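My mother kept artificial flowers in every room and never washed one of them. I say this with love. When I moved to Esterbridge she gave me a bag of them, and I did the same as her for a long time, which means I put them in a vase and then forgot that they collect dust like any other object in the house.

So in November I decided to learn it properly. I like to do small things slowly and to write down how I did them, and maybe this post is useful for a person who also has a drawer full of silk roses.

First, the sorting. I take everything out and I lay it on a white table. A white surface is important to me, as the dust and the small broken pieces show up much better on it. Then I make groups. I don't group by colour, as I did in the beginning, but by stem. The long stems go together, the short ones go together, and the ones with a loose head go to one side to be repaired.

About the stems I want to say more, because I think people look only at the petals. A cheap stem is a straight plastic tube and the flower looks like it stands on a drinking straw. A better one has bumps and narrow places, almost like a small bamboo. When you put it in a clear glass vase you see the whole length of it through the glass, and then the difference is big. My favourites came from Vosalano, a little shop that closed two years ago, and the ones from Folell are also good but stiffer to bend.

The second thing I look at is the leaves. A leaf with little teeth on its edge holds much more dust than a smooth one. I clean those with a soft makeup brush, always from the stem toward the point. If you brush in the other direction the edge begins to fray, and then there is no way back.
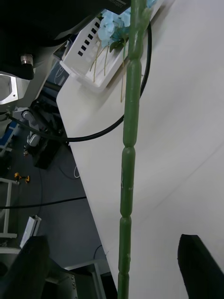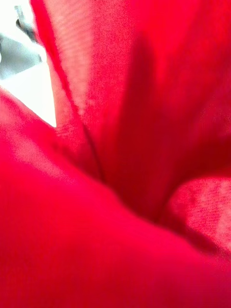

Red cloth up close, all folds.

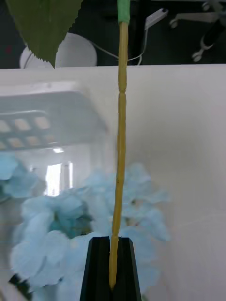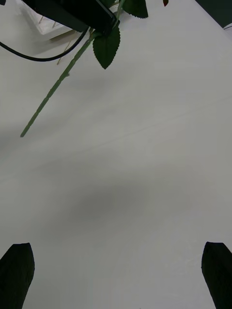 How do you wash artificial flowers without losing the colour?

Try one petal first, at the back where it will not be seen. Wet a cotton bud with cool water and a drop of dish soap, press it on the petal and count to 20. If the cotton stays white, you can wash the whole head in cool water, quickly, and hang it upside down to dry. If the cotton takes the colour, use only the dry brush. Reds and dark blues are the ones that have disappointed me.

For drying I leave them 24 hours, even when they feel dry after two. The water hides at the place where the petals meet the stem, and if there is a wire inside it will rust and you will find a brown ring later. I learned this with a very nice peony.

Cloth is a different matter. I use a piece of soft fabric under the flowers when I put them away, so the heads don't rub against the box. Any old T-shirt is fine if it has been washed many times and does not give colour any more. A new red one is a bad idea next to white petals, please believe me.

For storing I have tried many containers. A closed plastic box keeps the dust out, but the flowers come out flat. A basket with small holes in the side lets the air through and is easy to carry to the sink, but of course dust comes in too. Now I keep the everyday ones in a basket and the special ones in a long cardboard box that my neighbour Ardalan Arabzadeh brought me from his work. He also showed me how to wind the green florist tape. You must pull it a little while you turn the stem, otherwise it does not stick to itself. I had been doing it without pulling, and every spring I had to do it again.

One more small subject, the length. I was afraid to cut stems, so I had tall flowers in short vases and they fell over each time somebody opened the window. Wire cutters from the hardware store on Mulcahy Street solved this. Cut less than you think, put the flower in the vase, look from the other side of the room, and cut again if it is needed. If you have cut too much, a handful of clean gravel in the bottom of the vase will lift it back up.

Next I would like to try steaming the petals which came out of the plastic box. I am told you hold them over the kettle and shape them with your fingers, but I have only tried with one old daisy and I burned my thumb a bit. I will write again when I have done the others.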